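**Two-finger gripper keeps losing cloth, is it the fingers or the camera?**

*Marlene Bouchard, Nov 5, 2023*

Hi all! I've been swapping grippers on my little Paquette arm since June, and I'm stuck on fabric. The Trillex two-finger one picks up T-shirts pretty well (80 tries out of 100, I was thrilled), but on a knit blanket it closes on nothing or grabs a huge wad.

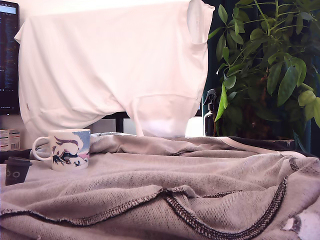
My other option is the Ciltell soft gripper, but it's slow and I kind of hate the mounting plate. Before I spend a weekend bolting it back on, would you blame the fingers, or the wrist camera? Depth gets really patchy for me anywhere the light is strong.

**Gaétan Ross**

Fingers first. Hard flat tips skate over knits, so glue on thin silicone pads and come in at a fold from the side, low and slow. Then fix your exposure! Mine was on auto and anything white blew out, so the depth map had holes you could drive a truck through. I locked it and went from 80 good grabs to almost 116 on the same test list.

**liltville_dan**

ciltell is fine, just get the longer screws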